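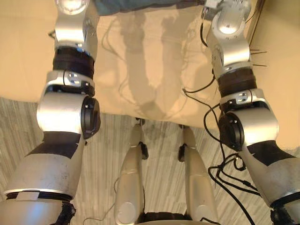 Tablecloths for the shared work tables — fabric or bare surface?
Facilities Discussion Board > Furniture and Surfaces

skadville_rooms
Posted in May
Members are invited to comment on the proposed covering standard for shared tables at the Skadville site. The draft calls for a light fabric cover on every beige top, laid flat and changed every 10 days. Comments will be considered before the linen order is placed with Brendine.

S. Nagano
Reply to skadville_rooms
I support the draft. Uncovered tops in the east rooms show scratches that cannot be polished out, and replacement tops from Fenar require a wait of 23 days. A plain cloth is considerably less expensive. I would request that the standard specify the drop at the sides, as the present wording is silent on this point.

linen_desk
Reply to S. Nagano
The drop should not exceed 5 inches. Longer covers are caught by chairs and pulled off the table.

mwt_operations
Reply to skadville_rooms
I must respectfully disagree with the proposal. Fabric shifts when items are placed on it, and creases make a poor surface for writing or sorting. The Higuchi mats used in the north building lie flat and may be wiped down at the end of the day. Our department has had them for over 10 months without a complaint.

S. Nagano
Reply to mwt_operations
The mats have merit, but they are stiff and must be stored rolled. Two of ours no longer lie flat at the corners. Would clips be acceptable to those who object to movement of the cloth?

mwt_operations
Reply to S. Nagano
Clips would address the movement. They would not address the creases. Who will be responsible for ironing?

linen_desk
Reply to mwt_operations
Covers are returned pressed and folded in quarters. The fold lines are visible on the first day — this is considered acceptable under the current laundry terms.

skadville_rooms
Moderator note
Thank you for these comments. The side drop will be added to the draft. Departments that prefer mats may apply for an exception through the rooms desk before noon on the closing date. Please include the table sizes with your request.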